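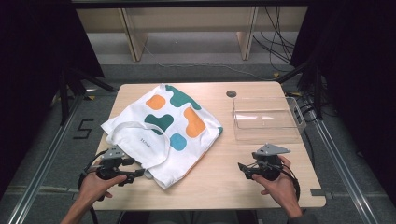 In Defense of Carrying Your Own Bag

I grew up in Geststead, which had one grocery store, one hardware store, and a bakery called Gajdoš where the bread came wrapped in a square of paper with the ends twisted. If you wanted to get it home you had better have brought something to put it in. My mother kept two string bags and a basket on a nail by the back door, and going out to the shops without one of them was a little like going out without shoes.

I bring this up as the county I live in now is considering dropping its charge on store bags, and I find I have feelings about it, more feelings than a person should probably have about 20 cents. I've read the letters in the local paper, and most of them treat the question as one of money or one of trash. Those are fair things to argue about. I would like to argue about something else, namely what it does to a person to have to think ahead.

When I lived in the city (this was in my Tirnon Street days, third floor, no elevator) I never thought ahead about shopping at all. I stopped in on my way home, I bought whatever looked good, and the store handed it to me in as many bags as it cared to use. I had a drawer full of bags. Then I had a cupboard full of bags. One spring I finally emptied that cupboard and, being the sort of person who wants to know the worst, I counted them. There were 86, and some of them had never held anything but other bags.

I don't tell that story to shame anybody, least of all my younger self, who was tired and had a lot of stairs to climb. What strikes me about it now is how little of that shopping I remember. The stuff came in and went out again. I threw away a good deal of lettuce in those years.

Then I moved back to a smaller town, the bag charge came in, and I started keeping a cloth bag by the door like my mother did. It took me months to get used to it. I would be standing in the checkout line at Stastetti, with a full cart, and feel that small cold drop in the stomach that comes from knowing exactly where your bag is and that it is on a chair in the kitchen. I paid the charge many times. I grumbled every time, and I'm told I grumbled well.

But somewhere in there my shopping changed. A bag holds what it holds. If you've walked to the store with one bag you have a fair idea by the second aisle of what you came for, and a melon becomes a serious decision. I began making a list again, on the backs of envelopes. I began to notice what we had at home before I left it. I even started talking to people in line, mostly about their bags, as a good bag is a very easy thing to say something nice about. People carry bags from libraries and bookstores and faraway aquariums, and they will tell you all about the trip if you ask.

Now, the people who want the charge gone have a point, and I want to be fair to it. Cloth bags take cotton and water and shipping to make, and a person who buys a new one every month and stuffs them all in a closet has only built a more expensive version of my old cupboard. A charge also lands harder on somebody with four kids and a bus to catch than it does on me, strolling along with my envelope. I'd happily see the store keep a box of spare bags by the door, take one or leave one, and I'd put a few of mine in it tomorrow. The church hall did that for its rummage sale and it worked just fine.

What I wouldn't like is to go back to the handing-over, where everything arrives wrapped and the whole question is settled before you've had a chance to ask it. Small nuisances get a bad name. We spend a great deal of effort getting rid of them, and some of them deserve it — I will never miss licking stamps — but a few were holding something up. The walk back to the car for the bag you forgot is a nuisance. It is also the reason you remember it next time.

The county will take its vote in September, and I expect it will be close. I'll be at the meeting, in one of the folding chairs toward the back, and there will be a loaf of bread in my bag, as Gajdoš closes at six and I don't intend to miss it.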